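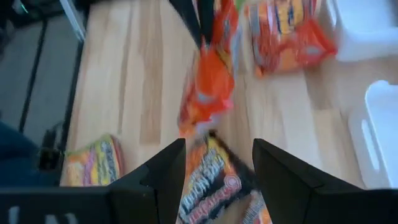 Packets, first part of the sort. Orange wrapper with the black band, others behind.

2020-02-18

Noodle sorting, bench side. Aim is one flavour family per bin, so that Saadet can restock without reading every label. Working with the white bins with the oval handle cutouts, set out along the far side of the table.

Wrapper notes. The orange ones are the nuisance. Two makes share nearly the same orange and can only be told apart by the band across the middle and the lettering. When a packet is upside down the lettering is slow to read, so go by the band. Crimped ends are the best place to hold. Gripped across the middle, the block inside takes the load and the corners go to crumbs.

Bin rule as agreed with Saadet Güler: stand packets on end, label to the front, nothing laid flat on top. Flat packets hide whatever is under them and we lose track of the older stock. The cutout shows a bit of wrapper colour from the front, enough for a rough check without lifting anything out.

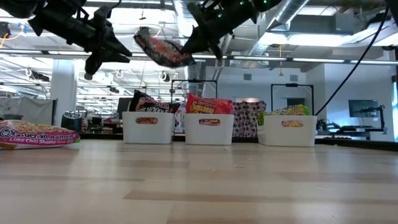 Table with the three bins. Maruchan Lime Chili Shrimp at far left, not yet binned.

Bin contents at this stage: dark black-and-red packet standing in the left one, bright red in the middle, green and yellow in the right. The green one sits low, with only its top edge over the rim. Taller packets lean. A card divider would cure that - try the offcuts from the Medau boxes first.

The pink shrimp packet has no family yet. Erdal Kılıçarslan wants it with the reds on grounds of heat. I would sooner put seafood by itself, but that means a fourth bin and the shelf is 75 cm clear. Left open.

Crumbs on the wood in front of the bins. Brush down before the next batch and check the seams for splits.

To do:
- labels for the bin fronts, below the cutout, 37 mm tape
- ask Solta whether the same bin comes in a deeper size
- shelf list to be redone by August, old one still has the Prostar codes
- Erdal to decide on shrimp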